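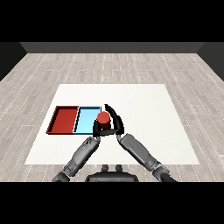 Kernix Hearing Tracker, reviewed
Saturday, February 8, 2020

I follow congressional hearings for a small newsletter, and for most of the past year I did it with a spreadsheet, the committee websites and a lot of open browser tabs. In May I paid for a subscription to Kernix, a web service that collects hearing notices, witness lists, written statements and transcripts and makes them searchable. I have used it nearly every working day.

The search is the best part. You can look for a phrase across every transcript in the archive and limit it by committee, by witness or by date. When I was working on a piece about inspector general referrals, I got 262 results on the first try and had them down to a manageable pile in a few minutes. Each result opens at the right paragraph, with a link back to the original document on the committee's own site. I checked a lot of those links and found 7 dead ones.

Alerts work, with one complaint. You can ask for an email when a hearing is added, moved or canceled. Additions arrive quickly. Cancellations are slower, and twice I read about a postponement on a reporter's feed before Kernix told me. If you have to be in a seat at ten in the morning, check the committee page too.

Closed sessions are handled sensibly. The calendar lists them if a notice was published, and marks them closed. If a transcript comes out later, it gets attached to the original entry, so you can see how long the release took.

I was less happy with the summaries. They are short and mostly accurate, but they flatten arguments between members until you can't tell that anyone disagreed. I turned them off.

Exporting is limited to 3,000 lines at a time. That covers one long hearing but not a full investigation, and the files have to be joined by hand. Truria, which I used on a trial, has no such limit, but its archive is thinner and its search ignores quotation marks.

The price is $906 a year for one person. For a casual reader that is too much, and the free committee pages will do. For someone writing about oversight every week, it saves enough time to be worth it. I have renewed for another year.

Rating: four out of five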